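Prandeck laundries to drop hot wash for hospital gowns

Nov 24, 2023

Three commercial laundries in the Prandeck district will stop washing patient gowns at high temperature from the start of next year, after a trial at the Tredudton plant found that a cooler cycle met the same hygiene limits.

The trial ran through August and covered 120 loads of mixed polyester-cotton gowns and drawsheets. Half were washed on the existing thermal cycle. The rest were washed at 39 degrees with a peracetic acid dose added in the second bath. Swabs were taken from damp fabric at the press and again after drying, and tested by a laboratory under contract to the plant operator, Sarpong Linen Services.

All swabs from both groups were within the limit set in the hospital supply contract. Gas use on the cooler cycle was 31 per cent lower per kilogram of dry linen. Water use did not change, as the number of rinses was kept the same.

Colour loss was also measured. Gowns in the trial were marked at the hem and inspected after repeated washing. Those on the thermal cycle faded sooner and showed more wear along the neck binding and ties, which is the usual reason a gown is withdrawn. Sarpong said it expects to order fewer replacements but has not published an estimate.
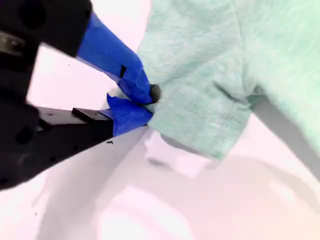 Heavily soiled items and linen from isolation rooms are excluded from the change and will stay on the thermal cycle. They will continue to arrive in separate sealed bags and will be processed at the Punow plant, where the barrier washers have a capacity of 400 kilograms per shift.

The cooler cycle requires dosing pumps with a flow alarm, so that a load cannot be released if the chemical feed fails. Pumps are in place at Tredudton. Installation at the other two sites is due to be finished before the changeover, with each machine to be tested on empty runs first.

Hospitals do not need to alter how they sort or bag ordinary linen. Collection times are unchanged. A revised schedule of wash categories will be sent to ward supply offices with the December invoices.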